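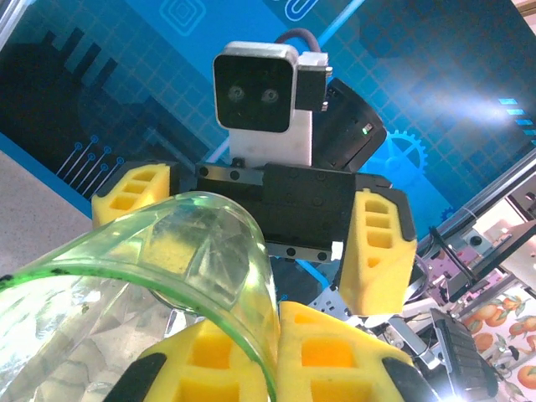 Brian Makokha wrote back on the first draft of this card asking why the bad episodes are still in the download, and whether anyone training on it would end up with an arm that drops glassware. Fair question! My answer is that the bad ones are why I put Elton together.

Elton: two-arm handling of clear cups and jars, with the faults left in
Updated 12 October 2026

What you get
1,075 episodes, wrist cameras on both arms, joint states and gripper commands. Of those, 251 carry the fault flag.

What went wrong
Back in May our controller (we call it Kimaro) started reporting "grasp released" on one arm while the motor was still squeezing. The other arm took that as its cue to pull. With a plastic cup you get some ugly creaking and that's it. With glass you get a tug of war, and we broke a jar before I caught on — I'd been blaming the finger pads for days.
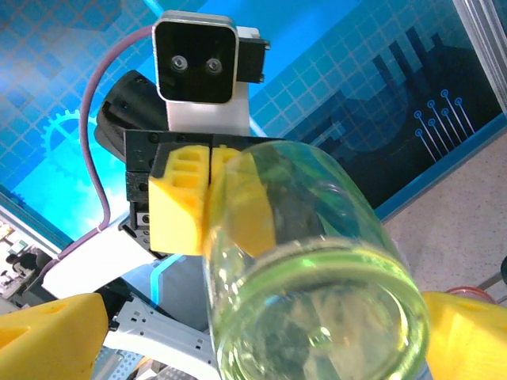 The cause was a stale status message. Under load, Kimaro could repeat the last gripper state for up to 5 control cycles, and the handover logic trusted it every time. We now check the message's age and stop both arms if it's old.

Using it
Filter on fault = 0 if you only want clean handovers. Please don't replay flagged episodes on real hardware with glass. If you must, wear eye protection and keep a hand on the stop button.

Known gaps
Motor current is missing from the earliest flagged runs (sorry, I hadn't turned on logging yet). Send corrections to the Drurnard issue tracker.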